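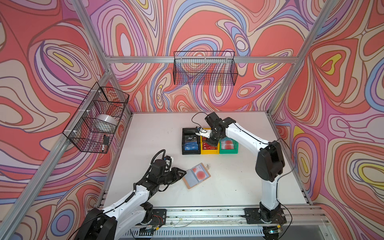
로봇을 사면 정말 편해질까?

"카드 정리는 로봇한테 맡기세요!" 이런 광고를 보면 우리 반에도 한 대 있으면 좋겠다는 생각이 들지요. 그런데 잠깐만요. 물건을 사기 전에는 따져 볼 것이 많고, 로봇은 그중에서도 특히 많습니다. 저는 광고에 나오는 말을 반만 믿는 편이에요. 여러분도 오늘은 까다로운 손님이 되어 봅시다.

네렌 마을 도서관 이야기를 해 볼게요. 이 도서관에는 회원 카드가 3000장쯤 있습니다. 색깔별로 나누어 통에 꽂아 두는데, 아이들이 섞어 놓는 일이 잦아요. 그래서 9월에 팔이 둘 달린 로봇을 살지 말지 의논하게 되었습니다. 가키에르라는 회사가 보낸 견적서에는 로봇 값이 1130만 원이라고 적혀 있었어요. 견적서란 '이걸 사면 돈이 이만큼 듭니다' 하고 미리 알려 주는 종이예요.

1130만 원만 있으면 될까요? 아니에요. 견적서 맨 아래 작은 글씨를 읽어 보면 탁자와 받침틀, 설치하러 오는 사람의 품삯은 따로 내야 한다고 되어 있거든요. 손가락 부품이 닳으면 새로 사야 하고, 고장 나면 수리비도 듭니다. 자전거를 살 때 헬멧과 자물쇠 값을 빼놓고 계산하면 나중에 용돈이 모자라는 것과 똑같아요.

일을 얼마나 잘하는지도 물어봐야 합니다. 회사에서는 "카드를 집을 수 있습니다"라고 했어요. 집을 수 있다는 말과 늘 잘 집는다는 말은 많이 다르지요.
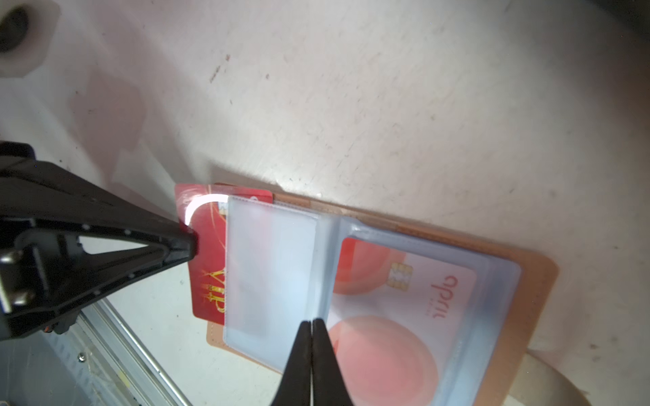

카드는 얇고 반들반들해서 사람 손으로도 한 장만 빼내기가 쉽지 않아요. 투명한 비닐 주머니에 들어 있으면 더 까다롭습니다. 손톱으로 살살 밀어 본 적 있지요? 로봇에게는 손톱도 없고, 카드가 미끄러지는 느낌을 우리처럼 알아차리기도 어려워요. 도서관에서 시험 삼아 카드 93장을 맡겼더니 63장이 제자리에 꽂혔습니다. 나머지 30장은 사람이 다시 꽂았고요. 광고지에는 63이라는 숫자만 크게 실렸어요. 몇 장 중에 63장인지는 쏙 빠져 있었답니다.

도서관 장비를 고르는 에릭 바라사 아저씨는 이렇게 되물었어요. "우리 카드가 하루에 몇 장이나 섞이지? 그걸 사람이 정리하면 몇 분 걸리지?" 세어 보지 않은 질문이었어요. 그러니 로봇이 시간을 얼마나 아껴 줄지도 알 수가 없었지요.
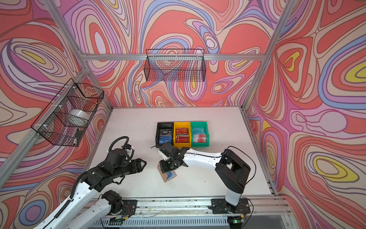

카드 한 장을 집어 든 로봇 팔. 뒤쪽에는 검은색, 노란색, 초록색 통이 나란히 놓여 있다.

그러면 로봇은 쓸모가 없을까요? 그렇게 말하기도 일러요. 똑같은 일을 아주 많이, 오래 해야 하는 곳이라면 값을 할 수도 있어요. 다만 그건 재 보아야 알 수 있습니다. 셈왈이라는 다른 회사는 한 달 동안 빌려 쓰는 방법도 있다고 했는데, 저라면 그쪽부터 물어보겠어요. 물론 빌리는 값에 무엇이 들어 있는지도 꼼꼼히 읽어야겠지요.

로봇을 사자는 어른을 만나면 이렇게 물어보세요.
몇 번 시켜서 몇 번 성공했나요?
견적서에 안 들어 있는 돈은 뭐예요?
고장 나면 누가, 며칠 만에 고쳐 주나요?
색깔 통을 더 큰 걸로 바꾸기만 해도 되지 않아요?

네렌 도서관은 마지막 질문부터 풀어 보기로 했어요. 통에 큼직한 이름표를 붙이고, 한 달 동안 섞인 카드 수를 공책에 적는 중입니다. 로봇을 살지는 그 공책을 보고 다시 정한대요.

낱말 풀이
예산: 쓸 돈을 미리 나누어 짜 놓은 계획.
유지비: 산 다음에도 계속 들어가는 돈.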